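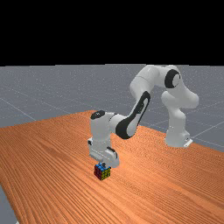 Prirlow cube grasp, simulated episodes
README for the faulty batch and its replacement

Status

Batch 2 of this set contains a contact fault and should not be used for training. It stays available for anyone working on fault detection or simulator debugging. The replacement batch has the same task, the same arm and the same table, with corrected collision geometry for the fingers. If you downloaded the set before February, you have the faulty files.

Task

A single arm mounted on a wooden table reaches down to a puzzle cube, closes a parallel gripper on it, lifts it and holds. The cube is the only loose object. Its start position and yaw are randomized; the arm base is fixed. Each episode runs for 600 control steps or until the cube leaves the table.

What went wrong

The finger collision meshes were exported from the Hashemi model with the tip pads missing. The visual meshes were complete, so renders looked normal. In physics, the fingers ended short of where they were drawn. The scripted policy used the drawn tip as its reference point and stopped too high, and the solver registered contact on the upper edge of the cube only.

Three kinds of episode resulted:

Slip. The cube is lifted, rotates between the fingers and drops. Logged as a failure, correctly.

Press. The fingers close on nothing, the recovery routine drives the hand down, and the palm force goes past the limit. The simulator has no protective stop, so the episode continues. On hardware this would be a collision with the table.

False success. The cube is wedged at an angle and stays above the height threshold until the last step. Logged as a success. There are 17 of these, and they are the reason the batch was withdrawn.

How it was found

Lino Caputo replayed a policy trained on the batch at the Detville lab, at reduced speed. The arm pressed into the tabletop on the first attempt and the controller tripped. No damage to the arm. The replay log showed a constant height offset, which was traced back to the export.

A check for this existed but compared only the number of meshes, and the count was right – each finger had one collision mesh, just a short one.

Fields

joint_pos, joint_vel: arm joints, radians and radians per second
grip_width: meters, measured at the drawn tips
palm_force: newtons, unfiltered
cube_pose: position and quaternion in the base frame
success: original label, unchanged
success_reviewed: label after manual review; use this one
fault_type: none, slip, press or false_success

Values of grip_width in batch 2 are not reliable below 22 mm. No correction is supplied.

Changes in the replacement batch

Collision and visual meshes are now compared by bounding box before a run starts. An episode ends when palm_force exceeds the limit. Success requires contact on both pads for the full hold, plus the height threshold.

Known issues

The press limit is set for the Plorgate wrist sensor. Other sensors need their own value.
Cube friction is a single constant and has not been measured against a real cube.
Policies from either batch should be run on hardware at reduced speed first, with a person at the stop button.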